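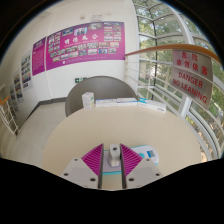 The gripper at work on the round table by the windows, with cartons along the far edge.

Songül Uysal on the Nesley project and a summer of picking things up

4 min read

Songül Uysal can tell when a recording is bad before she has watched it. "You feel it in your wrist," she says. "You sped up, or you changed your mind halfway through. The software will accept it. I usually don't."

Uysal is a third-year student in the robotics club at Ellomstead and leads Nesley, a student project that is trying to teach a robot arm to tidy a tabletop of small packaged goods. The team is spending the summer at a partner campus. The arm, which the club calls Zodico, has stayed home in the lab at Ellomstead. What they took with them is the hand-held gripper, which has the same fingers as the arm and a camera mounted behind them.

I asked how you train an arm that is in another country.

"You don't need the arm for this part," she says. "You need to show what the job looks like from the hand. I hold the gripper, I pick up the thing, I put it where it goes, and the camera records it. The arm learns from that later. It means we can work at any table."

The team has 579 recordings it is willing to use. The goal they wrote down in January was 3,250. Uysal does not expect to reach it before they fly home, and she says the goal was set before any of them had done a full afternoon of it.

"We did the math on 90 seconds per recording and it looked easy. It is 90 seconds if everything is already in place. Then you have to reset the table, check the file, write the note. Nermin was the one who said the plan was wrong, and she was right."

Nermin Dönmez joined the club last fall from the design program and does most of the resets. She also decides what goes on the table. Her rule is that no two layouts should match, and she turns cartons at angles that Uysal describes as annoying.

"If I line them up like a store shelf, the arm will only know store shelves," Dönmez says. "People don't leave things like that. They leave them crooked and too close together."

Some objects are harder than others. The cartons are simple as long as there is room beside them for a finger. Flat packages are a problem, and so is anything tall and narrow. Uysal says the trick with narrow objects is to stop just before closing, check that both fingers are level, and then squeeze slowly.

"The first week I grabbed everything too hard," she says. "With your own hand you never think about it. With this you are pushing a trigger, and the fingers come in from both sides, and if one touches first the object tips. We deleted a lot of that week."

Did they keep any of the failures?

"A few. There is an argument in the club about that. I think a recording where you miss and then fix it is useful. Nermin thinks it should go in a separate folder until we know more. So it's in a separate folder."

They work in shared space, next to the windows, and the light changes all day. Uysal wanted a room with blinds at first. Dönmez talked her out of it. The lab at Ellomstead has the same ceiling lights at noon and at midnight, and last year's model stopped working when the club carried its table into the hallway for an open house.

"It couldn't find a box," Uysal says. "A white box, right in front of it. So now I don't complain about the sun."

Last year's project was called Öztürkmen, after a joke that neither of them would explain to me. It used a fixed camera over the table and a suction cup. Uysal worked on it as a first-time member and says she learned mostly about cables. The suction cup is in a drawer somewhere. Some of the code was kept - the part that names the files, and a viewer that plays them back at double speed.

The viewer takes up most of their evenings. They split the day's recordings, watch them separately and then swap. If they disagree on one, it goes out. Dönmez says she has started noticing how people pick things up in the cafeteria.

The first real test on the arm will come after the team is home. Uysal wants to start with a single carton on a bare table. Dönmez would like to start with a messy one and see what happens.

"We'll do the single carton," Uysal says. "Then we'll do hers."

The club takes new members at the start of each semester. You do not need to know how to code, but you should be able to stand for a couple of hours.

Contact the newsletter | © Ellomstead Robotics Club | Back to top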